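Why Are Shared Towels Never Dry? A Study of Drying Time in Student Housing

Project report, Household Materials module
Project group: Kamlesh Bhatia, Mikkel Østergaard, Ilse Buschmann
Supervisor: Abdelkrim Erraji

1. Background

Holach House has four kitchens, 20 residents per kitchen, and one hand towel hanging next to each sink. The hand towel is damp. It was damp when we moved in and it was damp in December, when the heating was on so high that the houseplants gave up. Our group was supposed to pick a topic connected to everyday materials, and after two meetings in which we discussed bread, Ilse went to dry her hands and came back with a topic.

The question we settled on was simple. How long does an ordinary cotton towel take to dry indoors, and does it matter how you hang it? Everyone in the building already had an opinion on this. Mikkel's was that a towel folded over a rail dries just as well as one spread out, "because air is everywhere." This became our first hypothesis, mostly so that we could test it in front of him.

2. What we already knew

Cotton holds a lot of water. Terry cloth holds more than flat cotton because the loops add surface and trap water between them, which is great when you are wet and less great when you are the towel. Drying depends on the temperature, how humid the room is, whether the air moves, and how much of the cloth is exposed to it. A folded towel has an inside, and the inside has to wait its turn.

We also learned that fabric softener may make towels absorb less. We left this out of the study after finding that no one in our group owned any.

3. Materials

We bought 15 cotton terry hand towels from Brasel, a discount store near the bus station, in whatever colors were left. All were washed three times before use, as new towels tend to push water around instead of picking it up. The washing was done in the basement at Holach, where the dryer has its own ideas about what "low" means. Two towels came out stiff enough to stand up and were retired.

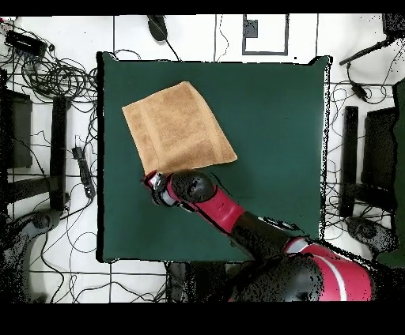 Figure 1. Tan terry-cloth towel laid flat on a dark green mat.

The scale was a kitchen scale borrowed from Torben Kasten on the third floor, who bakes. It reads to the nearest gram. We returned it clean, and would like that on the record.

4. Method

Each towel was weighed dry, soaked in a bucket of tap water for ten minutes, and then spun in the basement machine so that all of them started out equally wet. Our first plan was to wring them by hand. We dropped it after a trial in which Kamlesh got far more water out than either of the others and was unbearable for the rest of the day.

The towels were then hung in one of three ways: spread out over a clothes rack, folded once over a rail, or bunched on a hook. We weighed each one at regular intervals and called it dry when it was back to within two grams of its starting weight. The door stayed shut and the window stayed closed. A sign asked people not to use the towels. The sign was signed by all three of us, and by the end it had also been used to dry something.

5. Results

The spread towels won easily, with an average drying time of 159 minutes. The folded ones were much slower, and the hook towels were so slow that we gave up watching and came back the next morning, by which time they were dry everywhere except in the middle of the bunch. We have no exact time for them and are not going to pretend we do.

Humidity in the room reached 72 percent by the afternoon, which we had not planned for. Hanging up a lot of wet towels in a small closed room makes the room wet. Our supervisor pointed out that we could have guessed this from the first chapter of the course reader. He was polite about it.

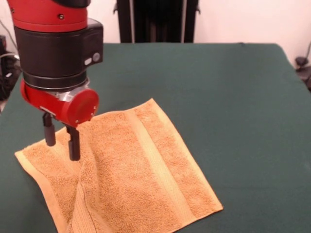

Edges turned out to matter more than we expected. On most towels the thick hem was still cool and damp to the touch when the middle felt finished, and our scale agreed with our fingers. Color, on the other hand, made no difference that we could find. An orange towel like the one lying flat on the dark green cloth is the same loops of terry as a tan one, and in a room without direct sun there is little reason for it to dry any faster. Mikkel had money on orange. Outdoors on a bright day he might have had a case, and he has asked us to say so.

6. Sources of error

The scale was sometimes bumped. One towel was weighed twice under two different names. The radiator under the window came on during the second round and nobody wrote down when. Somebody, and we have narrowed it down to Torben, opened the door to ask about his scale.

7. Discussion

Our first hypothesis did not survive. Folding a towel over a rail costs real time, and a hook is barely drying at all. In a kitchen with 20 people washing their hands, the towel never gets the hours it would need anyway, even if it were hung perfectly. We suggested to the house meeting that each kitchen swap its hook for a wide rail and rotate two towels. The meeting voted to discuss it again in the spring. The hook in our kitchen has meanwhile come off the wall, and the towel now lives on the oven door.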